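Suture course opens at Triller center, practice pads in short supply

2024-11-15

The Triller skills center has opened registration for its winter suturing course, and the first two sessions are already close to full. The course is meant for surgical residents, nurse first assistants and veterinary staff who want more time on closures before they work under supervision.

Lerato Zulu, who coordinates the program, said the center received more requests this year than it could place. The course drew 2,161 hours of bench time last season, up from the season before, and the schedule has been stretched to take in evening slots.

"People come in knowing the knots," Zulu said. "What they want is practice on spacing and tension. They want to put in a row of stitches, look at it, cut it out and do it over."

The course costs $200 for the full set of sessions. The fee covers thread, needles and the use of instruments, which stay at the center. Participants who have their own loupes are asked to bring them. Gloves are supplied in all sizes.

Each session begins with a short talk, followed by bench work. The opening weeks deal with simple interrupted stitches and the instrument tie. Running closures come next, along with a session on handling long thread in a small working area. The last meeting is set aside for review, and participants may choose which closure they want to repeat.

Instructors have also changed the order of the early sessions. In past years the group went straight to long straight cuts, and some beginners finished with stitches that were neat at one end and crowded at the other. The new plan has them mark entry and exit points first and close a short cut before moving on to a longer one.

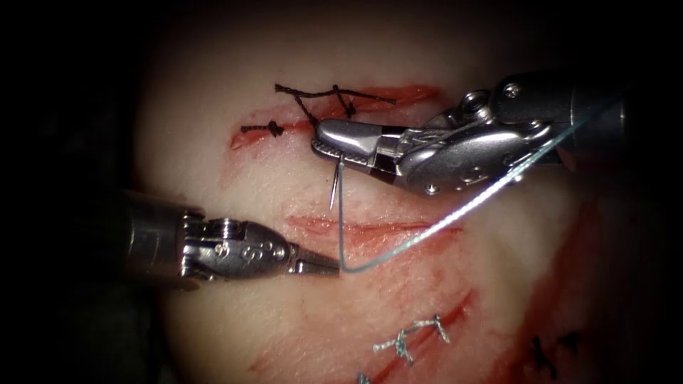
Thread color was one of the smaller changes made in August, when the teaching staff went through the supply list. Black remains the standard choice for the first sessions, and a blue-green thread has been added for the later ones. The two are easy to tell apart when they lie on the same pale surface, next to red cuts and patches of reddening, and an instructor can point to one set of stitches without confusion. Staff also asked for a lighter thread that shows up well as it crosses an open cut, where a dark strand can be hard to follow. The thread is bought by the box, and the center does not expect the added color to raise the fee.

Needle handling takes up most of the second session. Participants practice loading the needle in the driver, closing the jaws fully and keeping the point in view before it goes near the cut. Zulu said the instructors spend a good deal of time on this step and will stop a participant who rushes it. Loose thread is the other common trouble. A long tail catches on instruments and on finished stitches, and participants are taught to check where it lies before each pass.

Good light helps with both. The benches at the Triller center were refitted with brighter lamps over the summer, and the overhead lights can be dimmed separately. Some participants found the new lamps too strong at first, as a glossy surface throws back small points of glare. The lamps can be tilted, and the staff will show anyone how to set them.

Practice pads are the one item the center is short of. Grurar, the supplier that has filled the order in past years, told the center that its next shipment will be late. The center has 2,534 pads on order for the whole season and has enough in storage to begin. Mokoena, a smaller supplier, has agreed to cover part of the gap. Its pads are a little firmer, and instructors tried them out before placing the order.

Until the full shipment comes in, participants will be asked to use both sides of a pad where possible and to keep their cuts short in the early sessions. Pads may not be taken home for now. The center normally lets people keep a used pad for practice, and it plans to go back to that when supplies allow.

The sessions will be held in the Solus room on the second floor. The elevator next to the main entrance is working again after repairs. Parking is free in the rear lot after 5 p.m., and the side door stays unlocked until the last session of the evening lets out. Food and drinks must be left in the hallway.

Registration is handled at the front desk or by phone. Payment is due when a place is confirmed. A participant who has to cancel will get a full refund if the place can be filled, and half the fee otherwise. Those who missed out on the first two sessions can ask to be put on the waiting list, which will be used for any openings and for an extra group if enough people sign up.

Participants who finish the course receive a record of attendance. It does not count as a license or a certificate of skill, and anyone who needs continuing education credit should check with their own board before registering.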